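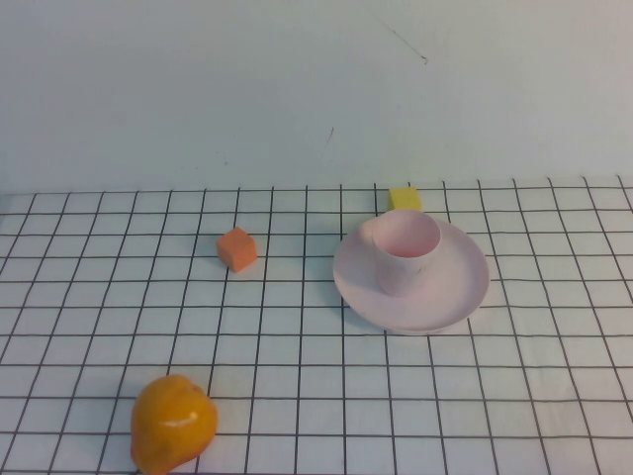
July, bench 2: what to buy for the second arm cell

Gwenaël Ferrand wants one page with a total on it before the end of the month. Ceiling is 3,000 for everything except the arm itself, which comes out of the other budget. Notes so far.

Gripper. Two quotes in. Lemaire came to 3,138 with the mounting plate and cable, so over the line before anything else goes on the list. Belholm is well under that but has a narrower opening. The cubes are no trouble for either one. The saucer is what decides it: wide, shallow, and the raised lip is the only place to grab. Asked Belholm for the real jaw opening with pads fitted, no answer yet. Not ordering until I have that number.

Camera mount. Keep the fixed view. Second bracket same as the first, from Kikix, 37 each. Buy 3 so we have a spare.

Where the camera points still needs a decision. With the current view the yellow cube is partly hidden by the cup, and the pear is so near that the bottom of it is out of view. Options are to raise the mount, or add a second camera from the side. Raising costs nothing except redoing the calibration. Try that first and leave the second camera off the July list.

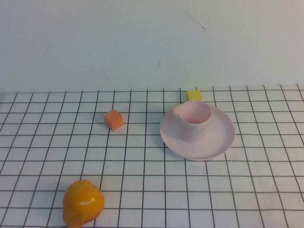 Bench 2, cup and saucer layout, current camera height.

Table sheet. The grid lines are wavy in places. Fine for placing objects by eye, not fine if we want to read positions off it. Vaststead prints on stiff board to size. Get a price for two, one per cell, same square size as now so the old layouts still apply.

Objects. Second set needed, same colors: orange cube, yellow cube, pink cup and saucer, pear. The pear has a shiny skin and throws a bright spot under the overhead light. Look for a matte one as well and keep both.

Lighting. Leave as is for now. Soft enough on the cubes.

To do:
Chase Belholm on jaw opening
Ask Lemaire for a price without the plate, we can cut our own
Board quote from Vaststead
Raise the mount, recalibrate, save the new height here
Send the page to Gwenaël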